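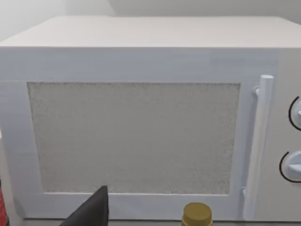

June, sim kitchen, microwave task, policy "Minja"

Question for the day: does shadow randomization help, or do we just like it? Rogério Siqueira says it helps. Rogério also wrote the shadow code, so noted.

Setup: Minja fine-tuned on 300 sim demos, then 1000 rollouts per condition. Lights fixed vs. lights jittered. Same start poses, same seeds, same clutter on the counter. Success = the Jirnberg checker fires. I do not trust the Jirnberg checker but it's the one we have.

Jittered wins, by 3 points. Before anyone buys cake: reran fixed lights with a new seed and the number moved by 2. So the effect is real-ish. Need more seeds.

Went through the saved views for the failures. Front views are easy enough to read. The close-ups are where it gets silly -- half the pixels are shadow, and I wouldn't know where to grasp either.
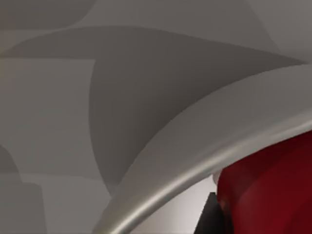
Close view, gray surface, curved rim, red object at lower right. Darkest part of the shadow sits right against the rim.

To do:
- mask shadows in the close view only, rerun on Pustau
- ask Rogério what the jitter range is (config says one thing, Clunditz log says another)
- stop naming runs "final"

Pustau queue is full until 4 pm. Leaving both jobs in.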